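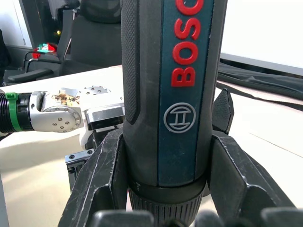
Relatório de projeto — passagem de ferramenta entre dois braços
Disciplina de Automação, 2.º semestre
Grupo Ovenent, laboratório de Standham
Entregue em 9 de janeiro de 2024

12 partilhas | 4 comentários

1. O que era para fazer

Célula com dois braços. O primeiro pega na ferramenta elétrica (uma Bosch, corpo cinzento escuro, grosso, quase cilíndrico), levanta, roda e passa ao segundo. O segundo pousa no suporte. Repetir. Meta do enunciado: 700 ciclos seguidos sem intervenção. Não chegámos lá, e este relatório é sobretudo sobre o porquê.

O controlador é o Dinsa que já estava no laboratório, o programa de sequência foi escrito por nós em cima da biblioteca do Plasdale. Garra de dois dedos nos dois lados.

2. A falha

Ao fim de várias sessões tínhamos 2.198 preensões registadas no log. Nas primeiras, tudo bem. Depois a ferramenta começou a escorregar na vertical, pouco, uns milímetros de cada vez, e o segundo braço ia buscá-la onde ela já não estava. Contacto fora do sítio, erro de força, paragem. Aconteceu 20 vezes. Em 9 delas a ferramenta caiu mesmo na mesa.

A mais grave foi a última. O primeiro braço abriu os dedos sem o segundo ter confirmado a preensão. A ferramenta caiu, rolou e parou junto à borda. Ninguem se magoou, mas estava um de nós com a mão dentro da zona a apanhar um parafuso. Isto não devia ser possível. Carregou-se na emergência e acabou-se o dia.

3. Causas

a) Sinal de confirmação. O "peguei" do segundo braço vinha da posição dos dedos, sem força nenhuma na conta. Dedos quase fechados = peguei. Com a ferramenta deslocada os dedos fechavam na ponta errada e o programa ficava contente. Erro nosso, está na função de passagem, linha comentada "ver depois". Não se viu depois.

b) Desgaste dos dedos. Têm riscos e as arestas já estão claras. Medimos o atrito com um dinamómetro emprestado e deu pior que nos dedos novos, mas só fizemos três medições e não gostamos de tirar grandes conclusões daí.

c) Zona de preensão. Agarrávamos em baixo, e o corpo da ferramenta estreita logo a seguir para um colar preto com nervuras. Se escorrega um bocado, os dedos apanham a mudança de diâmetro e perdem aperto. Mais acima há uma faixa preta texturada que parecia melhor, só que aí o segundo braço fica sem espaço para entrar. Ficou por resolver.

d) Zona de segurança. A cortina ótica estava em modo de manutenção desde a calibração. Ninguém a repôs. Não há aviso no ecrã quando está assim, só um LED atrás do armário.

4. O que mudámos

— confirmação agora exige posição E força acima do limiar durante meio segundo
— o primeiro braço só abre depois disso, senão volta atrás e para
— velocidade da passagem para metade
— lista de arranque em papel, colada ao armário, com a cortina em primeiro lugar
— mensagem no Dinsa se a cortina estiver em manutenção (feita à pressa, funciona, o texto sai cortado)

Os dedos novos foram pedidos e chegam em fevereiro. Até lá usamos os mesmos, com inspeção antes de cada sessão.

5. Resultados depois das alterações

Poucos. Duas sessões curtas, sem quedas. Houve paragens por falta de confirmação, que é o que se queria, mas o limiar de força está alto demais e para vezes a mais. Falta afinar. O teste longo não foi repetido por falta de tempo de laboratório.

6. Por fazer

Afinar o limiar. Repetir as medições de atrito como deve ser. Experimentar preensão na faixa texturada com o segundo braço a entrar por baixo. Passar o log para um formato que se consiga ler, o actual mistura horas do controlador e do portátil e perdemos uma tarde inteira a alinhar as duas.

Anexo A: código da função de passagem (antes e depois)
Anexo B: log das 20 paragens
Anexo C: lista de arranque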